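Putting the winter coats away today. 14 June 2021 and mine was still hanging on the back of the door. Short thread on how I fold a puffer, for the person who asked last week.

1/ Empty the pockets first. I found two bus tickets and a receipt from Zinby for 1558. No memory of what I bought.

2/ Zip it all the way up. If you leave it open the front slides around and you end up starting over.

3/ Use the bed. I tried the floor once and picked lint off the nylon for an hour. The bed is also a better height for my back.

4/ Lay it face up, then bring a sleeve across the chest. Smooth the bottom part down flat before you do anything else.

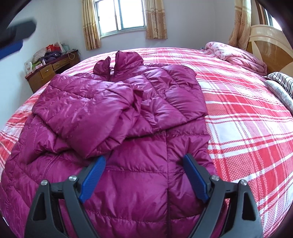
Magenta puffer, one sleeve over. Plaid sheet stays on.

5/ Don't worry about the creases in the sleeve. They come out after a day on a hanger in the fall.

6/ Second sleeve goes over the first. Then fold the bottom up to the chest and the collar down over that. You want a block, more or less square.

7/ Press the air out slowly with your forearms, starting at the hem. Puffers hold a lot of air and it has to go somewhere, so don't sit on it. I split a seam that way on my old Gebreyes jacket.

8/ Someone will ask about vacuum bags. I used the Trornier ones for 2 winters. They save a lot of space but the filling came out lumpy and it took several rounds in the dryer to fix. I use a plain cotton bag now.

9/ The cotton bag was 290 at Esow, the big one. Fits one puffer and a scarf. Fits two puffers if you are stubborn.

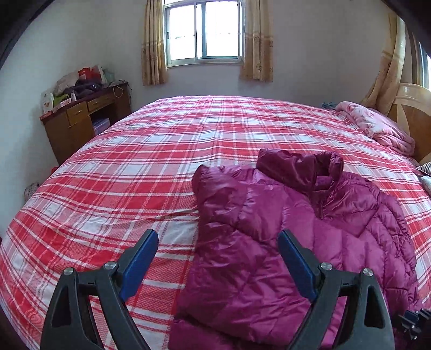
10/ Wash it before you store it, not after. Cuffs and collar get the worst of it. I do those by hand with a little dish soap and then run the whole thing on cold, no softener.

11/ Make sure it is fully dry. Mine gets two days on the rack after the dryer. If it still feels cool when you push your hand into the quilting, leave it another day.

12/ Top shelf, nothing heavy on it. Shoes go somewhere else. I keep the bag's opening facing out so I can grab it on the first cold morning.

13/ A new coat like this is 3000 now - I checked - so I would like to get a few more years out of it.

14/ Next is the quilts. Those are harder because they don't fit in anything I own. If you have a bag that takes a full-size quilt and closes properly, tell me which one.

15/ Also the sweaters, but I am going to have lunch first.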